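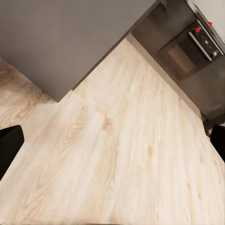 How to get your question answered by a politician at a book signing

When a former senator or minister comes to your town with a memoir, it is a rare chance to ask something directly. I have gone to many such evenings in Haddale and Cosgrove, and most questions from the public are lost because they are too long. Here is the way I prepare.

Step 1. Read before you go. You don't need the whole book. Read the two chapters which cover the period you care about, and write down the page of every claim you want to ask about.

Step 2. Compare with the public record. Look for the same event in old voting lists or in newspapers of that year. My friend Divya Menon found on page 326 a meeting which the author had described quite differently in a speech in April.

Step 3. Write one question, in two sentences. The first sentence gives the page and the fact. The second asks. Mine are usually under 40 words - I read them aloud at home to check.

Step 4. Come early. The hall in Cosgrove has 200 seats and the microphone stands in the middle aisle. Sit within six rows of it.

Step 5. Say your name, then ask, and stay standing. If the answer goes to another subject, you may say politely, "And on page 326?" Do not argue more than this one time, the moderator will take the microphone away.

Step 6. Write down the answer the same evening, with the exact words if you can. If it was a public event, you can send your notes to the local paper. Oksana Pavliuk did so, and they printed her letter almost complete.

Updated 15 Oct 2018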